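Hanging Patterned Wallpaper: Frequently Asked Questions

Grurnik Wallcoverings, technical desk. Last revised 26 July 2024.

What is the difference between a straight match and a drop match?
In a straight match, the design meets at the same height on every strip. In a drop match, each strip is shifted down by part of the repeat, usually half. The symbol on the roll label shows which type applies. Free match papers need no alignment.

How many rolls do I need?
Measure the wall height in centimeters, add 10 for trimming, and round up to the next full multiple of the pattern repeat. Divide the roll length by that figure and ignore the remainder to get strips per roll. With the 67 cm repeat used on the Nisberg range, a wall 240 cm high needs strips of 268 cm. Do not deduct for windows unless they run the full height of the strip.

Do all rolls need the same batch number?
Yes. Color varies slightly between print runs – most visibly on cream and other light grounds. Check the number before opening the wrap. Opened rolls cannot be returned.

Where should the first strip go?
On a wall with a large motif, center the first strip or the first seam on the wall and work outward. Mark a plumb line. Do not use a corner or door frame as a vertical reference.

How are inside corners handled?
Cut the strip so that 1 cm wraps onto the next wall. Hang the offcut on that wall to a new plumb line, overlapping the wrap. A small pattern loss at the corner is normal.

Which adhesive is used?
Purba and Nisberg papers are non-woven and take paste on the wall. Uvolis papers are paper-backed: paste the strip, fold it, and leave it for the time printed on the label. Mixing the two methods causes open seams.

Can it go over old wallpaper?
No. Strip the wall, fill, sand and prime it first. New plaster must be fully dry before priming.

Can two scales of one motif be used together?
Yes, if both share a ground color. Order them as separate items and calculate each wall separately. Seams between the two scales belong in a corner.

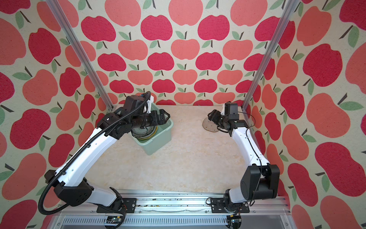

A reader adds that on a half-drop paper it helps to cut alternate strips from two rolls, which left far less waste on a stairwell than working through one roll at a time.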